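Plates, Dishes and a Board: Notes on Sorting Coloured Plastic

By Shamim Rana
17 March 2019

A coloured plastic plate is a simple object to buy and an awkward one to store. It is light, it slides, and its rim is seldom quite the same as the rim of the plate next to it. Translucent plastic adds a further difficulty, in that the colour of the piece depends on what it is resting on. Most households and most staff canteens deal with all this by putting everything in one cupboard and pulling out whatever is nearest.

Wichai Prasertsri has spent a good part of his working life on the problem. He advises small kitchens and nurseries on tableware storage through his firm, Onsri, and his view is that the order of work matters more than the cupboard. Everything comes out first and is laid flat. Only then is anything stacked.

The laying out is slower than people expect. A table with a clear top is needed, preferably a pale one, and the pieces should be spread so that each can be looked at from above. On light wood an opaque plate reads as its own colour. A translucent green dish takes on the tan of the wood through its base and turns olive in the middle, while the edge, where the light travels through more material, stays a stronger green. Two dishes from the same batch can look like different products if one is on wood and the other on a white cloth.

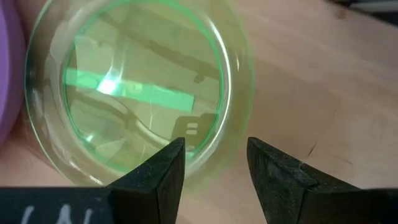

Prasertsri therefore sorts translucent pieces by their edges. He looks at the rim, ignores the base, and groups by what he finds there. Glare is the other nuisance. Under ceiling lighting a glossy wall will throw back a long white streak which is easily mistaken for a scratch, and the usual check is to turn the piece a quarter of the way round. A reflection stays where it was in relation to the lamp. A scratch goes round with the dish.

Small items left inside the dishes are treated as part of the set until the sorting is done. If a stick of matching colour is lying in a dish, it remains there. Taking the sticks out at the start creates a second pile, and the second pile then has to be matched back to the first.
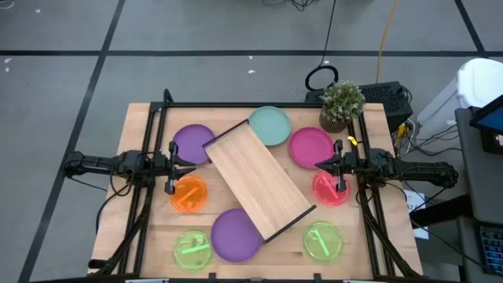
Plates spread out on a light wooden tabletop, with a stick in the orange one and another in the red.

The terms cause some trouble at this point. A shallow round piece with a wide rim is a plate to most people, but a clear one with an upright wall will be called a dish, or a petri dish by anyone who has worked in a laboratory. Chaiwat Luangrath, who edits the Draven trade catalogue, lists pieces by profile to get round the argument. He uses three measurements: overall diameter, rim width and depth of basin. The name is left to the customer. His current list runs to 597 entries, and he reckons that around 40 of them are the same plate under a different heading.

Colour names are no better. Teal, mint and pale green are used for the same moulding by different sellers, and magenta is sold as bright pink. Luangrath's advice is to keep one piece of each colour as a reference and to compare in daylight. Printed colour cards are of little use with plastic, whose surface gloss alters how dark it looks.

Then there is the question of the board. A flat wooden panel or tray takes up a good deal of the table, and it is tempting to put it away before starting. Prasertsri leaves it out. Laid diagonally it divides the surface into two working areas, one on each side, and the pieces can be parted by type as they are picked over. The drawback is that plates end up lapping over its ends or tucked beneath them. A plate resting partly on a board sits at an angle and should be moved before anything is placed on top of it.

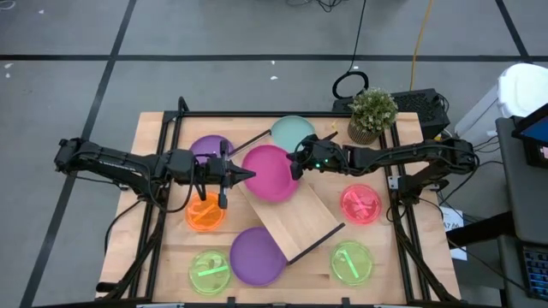

Solid plates and translucent dishes around the diagonal board, the magenta plate lapping its upper end.

Stacking follows. The rule in the Onsri handbook is that opaque plates of one profile go together, the largest at the bottom, and that translucent pieces are kept apart from them. The reason given is wear. A rim dragged across a clear basin leaves a mark that shows, and the same mark on a solid purple plate would be hard to find. Ramil Mercado, who runs the stores at Prormont, a nursery supplier, accepts the rule but puts a limit of 9 on any stack of light plastic. Beyond that, he finds, the top pieces shift when the shelf is knocked.

Mercado also dislikes stacking by colour order. It looks neat on the first day and costs time on every day after that. In his stores the sequence of colours within a stack is left to chance, and the label goes on the shelf edge where it can be read from a standing position.

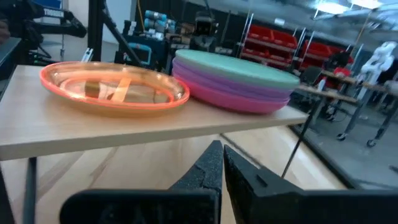

The gap between one stack and the next deserves a little care. Plates with wide rims will touch at the rim well before their bases are close, and a pair of stacks set rim to rim cannot be lifted cleanly. A finger's width is enough for most hands. Where a single plate stands beside a taller stack, Mercado puts the single one nearer the front — it is the piece most likely to be wanted, and reaching past the stack is how stacks come down.

Jirayu Suwannarat, who teaches a short course in kitchen stores, has her students repeat the whole exercise with the same pieces until the layout, the sorting and the stacking take no discussion. She reports that the second attempt is usually worse than the first. Students begin to stack before they have finished spreading out, and a dish goes missing beneath the board. By the fourth attempt they have settled, and the sticks are still in the dishes where they were found.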